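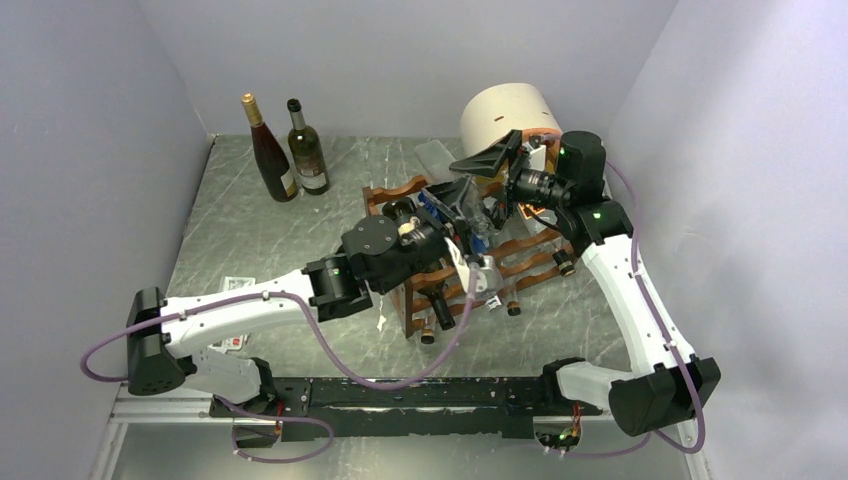 I bought the Drasska fingers in May to replace the flat pads that came with our Antwi arms. I've now had five weeks with them, mostly on one job: moving wine bottles between a bench and a wooden rack, with one arm working from each side. This review covers the fingers and the Ostix wrist camera, as I fitted both at the same time and they are hard to judge apart.

The whole order came to £3,121, for two sets of fingers, two cameras, the brackets and delivery. That is a lot for a small workshop. You can buy the fingers on their own, and if I had to choose again I would do that first and wait on the cameras.

## Fitting

The fingers went on without trouble. There are four screws to a side and the holes lined up. The printed instructions skip the step where you reset the closing limit, so the first time I powered up, the fingers pressed against each other and the motor complained. It's in the online manual under "First use". Do it before you do anything else.

The cameras were slower. The bracket has two positions and the leaflet doesn't say which one suits which finger. With the longer Drasska fingers you want the outer one. I started with the inner one and had to redo both arms on a Saturday morning.

## Gripping

A bottle neck is a fair test. It is narrow, it is smooth, and most have a collar or a lip near the end that the fingers can catch on. The old pads used to slide off foil. The Drasska fingers are wedge-shaped, so they can go in low on either side of a neck and close around it without hitting the slats. 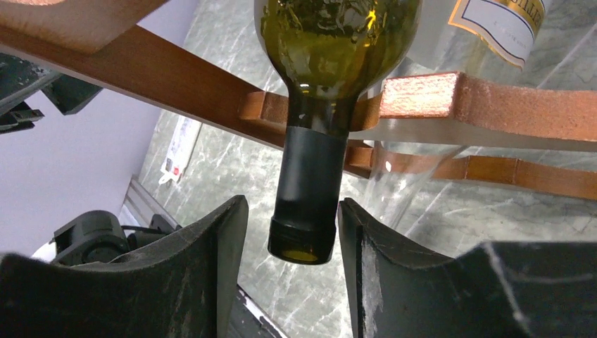
I ran 62 pick-ups over the last two weeks of the trial, using the same force setting throughout. 17 of them failed. Most of the failures were bottles that turned in the grip on the way up, and the heavier the bottle, the more it turned. Light plastic bottles gave no trouble at all, though the fingers will dent them if you leave the force where it was for glass.

The other weak point is one-sided contact. If one finger arrives before its partner, it nudges the bottle along the cradle before the grip closes. With the stock pads this mattered less because they had some give in them. The Drasska fingers are stiff, and you have to be better centred to start with. Slowing the last part of the approach helped more than any change to force.

Wear is acceptable. The surface on my right-hand set has gone paler along one edge, and it hasn't changed how they hold.

## The camera

The Ostix gives a sharp picture close up. I can see the collar on a bottle neck and judge the gap on each side before closing, and that has been the main use for it. Colour is good enough to tell one bottle from another.

It struggles with clear glass. A dark bottle stands out well against our grey marble-pattern floor, but a clear one half disappears and you end up going by the highlights. I tried a brighter lamp and got more glare for my trouble. If your work is mostly clear glass or clear plastic, borrow one before you buy.

The view is also narrow. With a bottle in front of the lens you lose most of the rack, so I would still keep a fixed camera on the whole workspace. We have one and I look at it more than at the wrist views.

## Two arms at one rack

Reach was fine from both sides. The trouble is the middle, where the wrists get close together and the extra length of the fingers eats into the space you had. I moved the rack twice before settling on a spot where both arms could get to the ends of it.
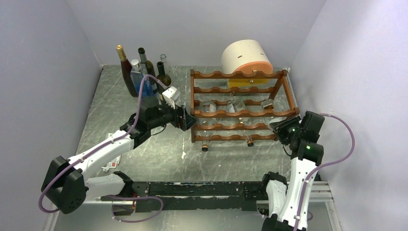
*Left gripper at the rack's side post, right gripper at the lower right corner.*

Afia Quaye, who shares the bench with me, prefers to hold one arm still and work with the other. I like to move both. With the Memellow controller either way works, but its speed limit applies to the pair, so slowing one arm for a careful approach slows its neighbour as well. I have asked Memellow for separate limits and had a polite reply with no date in it.

Watch the cabling too. The camera lead adds to what is already running along the arm, and I had one tie come off when the wrist was turned right round. Leave more slack than looks tidy.

## Scores

- Drasska fingers: four out of five. Good on necks, too stiff if your aim is poor.
- Ostix wrist camera: three out of five. Sharp, narrow, poor on clear glass.
- Memellow controller: not scored, as we already had it.

Spare finger tips are sold in pairs only. Mine took nine days to come.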